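Unum amplía a 15 los municipios con recogida de ropa usada a domicilio

La cooperativa textil Unum extenderá en agosto su servicio de recogida de ropa usada a la comarca de Tivside, según anunció el jueves su directora, Merja Partanen. Con esta ampliación serán 15 los municipios en los que los vecinos podrán pedir que se pase a buscar la ropa a la puerta de casa.

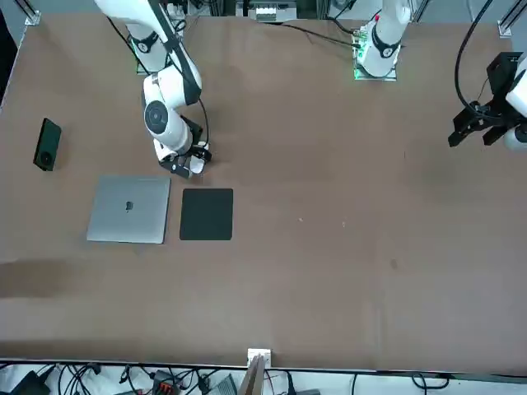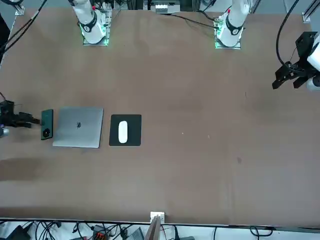
Sumaiya Hettiarachchi
20 de junio de 2019

El servicio es gratuito y se solicita por teléfono o en la página web de la cooperativa. Los vecinos deben dejar la ropa en bolsas cerradas, con un peso máximo de 15 kilos por recogida, y estar en casa en la franja acordada. Se admiten prendas de vestir, calzado atado por pares, sábanas, toallas y cortinas. Quedan fuera las alfombras, los colchones y los cojines, que deben llevarse al punto limpio.

Hasta ahora los habitantes de Tivside solo disponían de tres contenedores, dos de ellos junto al mercado y otro a la salida de la carretera del norte. El ayuntamiento recibió el año pasado varias quejas por bolsas abandonadas en la acera, sobre todo después de los fines de semana. Los contenedores se mantendrán por lo menos hasta final de año y se vaciarán con más frecuencia que ahora – dos veces por semana en lugar de una.

«Mucha gente mayor no puede cargar con las bolsas hasta el mercado y las acaba tirando a la basura», explicó Partanen durante la presentación, celebrada en la biblioteca municipal. La directora añadió que en los municipios donde ya funciona el servicio la mayoría de las llamadas llegan en los cambios de temporada.

La ropa recogida se llevará al almacén de la calle Görtz, donde se clasifica según su estado. Las prendas que se pueden volver a usar se venden en las tiendas de la cooperativa o se entregan a los servicios sociales. El resto se envía a empresas que lo convierten en trapos industriales o en relleno para aislamiento.

Unum recogió el año pasado 286 toneladas de textil en el conjunto de la zona. Musyoka Mwakalinga, responsable de rutas, calcula que la incorporación de Tivside obligará a reorganizar los recorridos de los martes y los viernes. También habrá un nuevo vehículo de reparto, más estrecho que los actuales, para poder entrar en las calles del casco antiguo.

El acuerdo con el ayuntamiento tiene una duración de tres años y puede prorrogarse. El consistorio aportará 800 euros al mes para gastos de combustible y cederá un local en la planta baja del antiguo edificio de correos, en el que la cooperativa prevé abrir una tienda de segunda mano llamada Kuvidska. La fecha de apertura todavía no está fijada – depende de las obras de la instalación eléctrica.

La concejala de Medio Ambiente, Rochelle Sorensen, indicó que el reparto de folletos informativos comenzará la próxima semana. Los folletos incluirán el calendario de recogida por barrios y el número de teléfono para pedir cita. Las comunidades de vecinos que lo deseen podrán concertar una recogida conjunta, siempre que la soliciten con cinco días de antelación y dejen las bolsas en el portal.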